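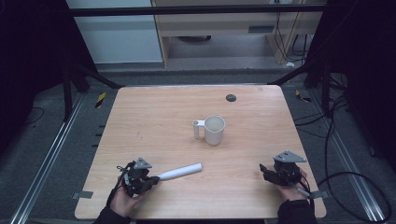 Fig. 1. Tasse blanche, tige blanche, deux pinces tenues à la main. Vue de tête.

Module Perception et commande, notes de la séance 3
Segmenter une démonstration bimanuelle

Rappel de la séance précédente : nous avions une trajectoire propre, bien échantillonnée, et aucune idée de ce qu'elle racontait. On s'attaque aujourd'hui au second point. Relisez vos notes sur les quaternions avant de venir me dire que votre pince tourne à l'envers.

1. Ce que le détecteur doit trouver

Dans la fig. 1, un humain repère tout de suite la tasse sur la table claire. Itik, notre détecteur, a plus de mal : l'anse est un montant vertical relié au corps par une courte barre, et un modèle nourri d'anses bien rondes y voit volontiers autre chose. Le trou rond et gris foncé du plateau, lui, est détecté avec un enthousiasme remarquable. Masquez-le une fois pour toutes dans le fichier de calibration.

La tige pose un problème différent. Blanche, cylindrique, allongée en diagonale depuis les mors de la pince gauche : sur une seule vue, impossible de trancher entre « saisie » et « vient d'être lâchée ». Un étudiant qui répond avec assurance à partir de cette seule vue perd un point, même s'il a raison.

2. Étiquettes de phase

On attribue une étiquette à chaque main séparément. Pour la droite, doigts ouverts et vides, « libre » convient. Pour la gauche, on écrit « contact probable » et on laisse Wivwood décider avec l'ouverture des mors et les 200 ms qui précèdent et qui suivent. Wivwood se trompe aussi, mais de façon reproductible, ce qui le place déjà au-dessus de la plupart des annotateurs de mars.

3. De la phase à la commande

Le planificateur Zarnley reçoit une suite de poses cibles et d'ouvertures, jamais d'images. S'il traverse la tasse en simulation, vérifiez d'abord le repère : sur environ 800 segments rendus l'an dernier, le coupable était presque toujours une transformation caméra-pince inversée. Le planificateur est rarement fautif, et le compilateur jamais, quoi que dise votre voisin.

Lissez les poses après la segmentation. Dans l'autre ordre, les instants de saisie s'étalent et la pince se ferme avec une mélancolie très visible.

À rendre avant 18 h

Exercice 1 : étiqueter les 2 mains sur la séquence fournie, incertitudes comprises.
Exercice 2 : réécrire la fonction de masquage d'Itik sans effacer l'anse.
Exercice 3 (facultatif, donc à l'examen) : proposer un critère de contact qui n'utilise pas la couleur. Blanc sur blanc, vous comprendrez vite.

Format d'export : Hagedorn, version courante. Les captures d'écran de tableur ne sont pas un format.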